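Geddes robotics club spends the fall learning to pick things up

PIRERTHORPE, 22nd October. The robotics club at Geddes has 391 recordings of students doing small chores very slowly, and would like 3,000 of them by February.

The recordings are for Clasamum, the club's entry in the Sundeo student challenge. Teams don't write out every motion by hand. They show the job over and over with hand-held grippers, then hope the software picks up the good habits and skips the fumbling.
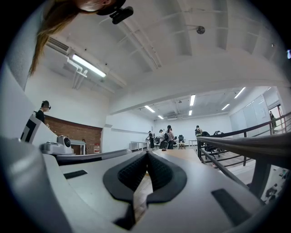 A gripper at work in the club's session, with the railing and back room beyond.

Of the recordings so far, 344 have passed the club's own review. The rest were thrown out for offenses that include dropping the object, picking up the wrong object, and stopping halfway through to settle an argument about lunch.

Rules for the challenge fill 4 pages, most of them about tables. Entries must handle flat items as well as the easy, chunky kind, and flat items have done nothing for club morale. A thin thing lying on a smooth top can hold out against two determined teenagers for most of an afternoon.
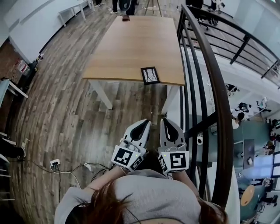
Pirerthorpe Schools Desk

Members work with a gripper in each hand, which takes some getting used to. New arrivals are asked to practice for one full session before anything they do is saved. Several have reported reaching for a sandwich at home with their fingers held stiffly together.

The club meets after classes and is open to all grades. No experience is needed, though patience is listed on the sign-up sheet, underlined twice. Students who want a place before the February deadline should leave their names at the front office.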